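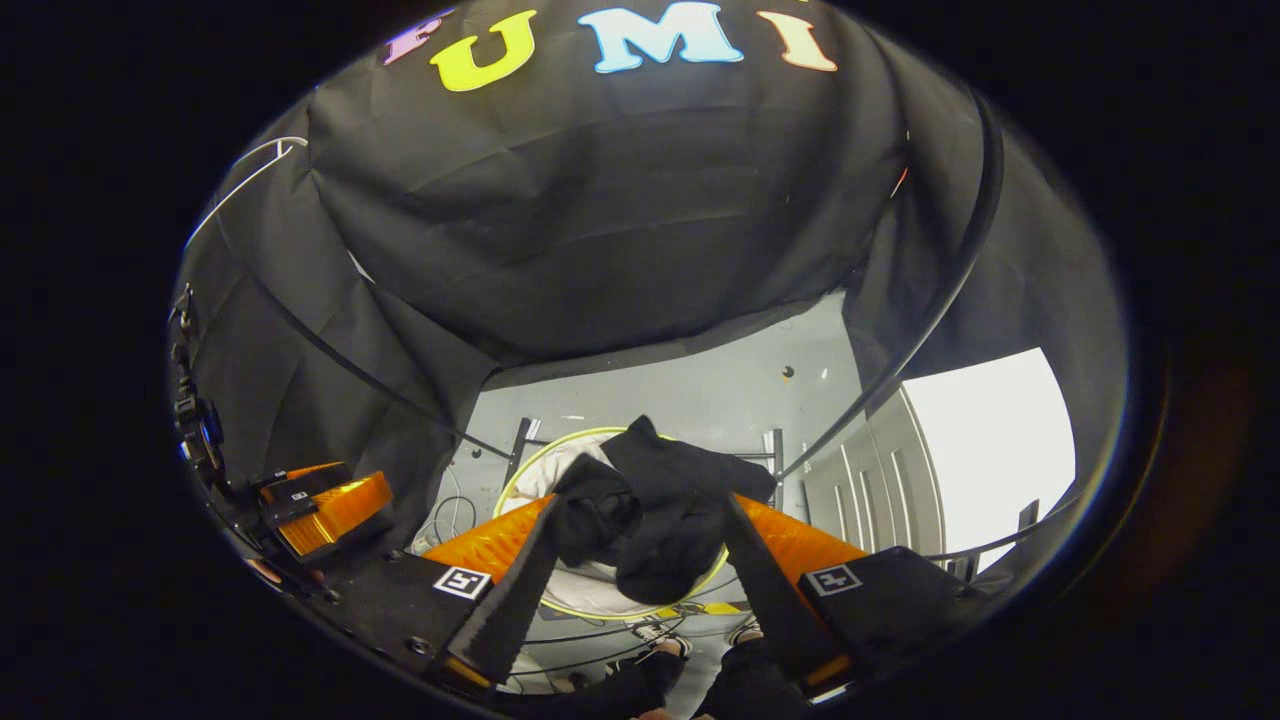 Segundo uma leitora do blogue, quem faz nhoque em casa devia desconfiar de qualquer tábua de madeira que custe mais do que as batatas, e perguntava-me ela se a da Ollberg valia mesmo o dinheiro. Respondi-lhe que ainda não sabia, que me desse uns fins de semana, e cá estou eu, com a farinha ainda agarrada às mangas.

Início Receitas Massas Utensílios Contacto

Tábua de nhoque Ollberg: a minha opinião
Leitura: 3 minutos

Comecemos pelo princípio, que eu gosto de contar as coisas com calma. Durante anos fiz os riscos do nhoque com as costas de um garfo, como aprendi em pequena, e nunca me queixei. O garfo risca, claro que risca, mas escorrega quando a massa está mais húmida e ao fim de meia travessa já me dói o polegar. A tábua da Ollberg é de faia, com um cabo curto e ranhuras fininhas na diagonal, e traz um rolinho que serve também para os garganelli (que delícia com ervilhas!).

Usei-a primeiro com a minha massa de sempre: batata assada, passada ainda quente, uma gema e 249 gramas de farinha, que peso à risca porque já estraguei muita massa a olho. Os nhoques saíram com riscos fundos e regulares, e o molho de manteiga e salva ficou lá agarrado como devia. Depois experimentei com ricota, bem mais mole, e aí foi preciso enfarinhar as ranhuras a cada três ou quatro peças – um bocadinho aborrecido, confesso, mas nada de grave.

O que me agradou menos foi a limpeza. A massa seca entranha-se nos cantos e só sai com uma escova de cerdas duras. Não vai à máquina, nem pensem nisso. E o cabo podia ser mais comprido, porque tenho as mãos grandes e acabo por segurar a tábua pela ponta.

Cheguei a comparar com a da Bindix, de plástico, que anda cá por casa há muito tempo. Lava-se num instante, é verdade, mas as ranhuras são tão rasas que, depois de cozido, o nhoque parece liso. Para crianças a ajudar na cozinha talvez a prefira, que essa pode cair ao chão à vontade.

A Ollberg custou-me uns 70 reais na loja Brarnness, com o rolinho incluído. Se fazem nhoque uma vez por ano, fiquem com o garfo e gastem o dinheiro num bom queijo. Se fazem todos os meses, como eu, comprem sem medo e passem-lhe um pouco de óleo mineral antes da primeira utilização – a minha vinha bastante seca.

© Cozinha Weerakoon | Contacto | Voltar ao topo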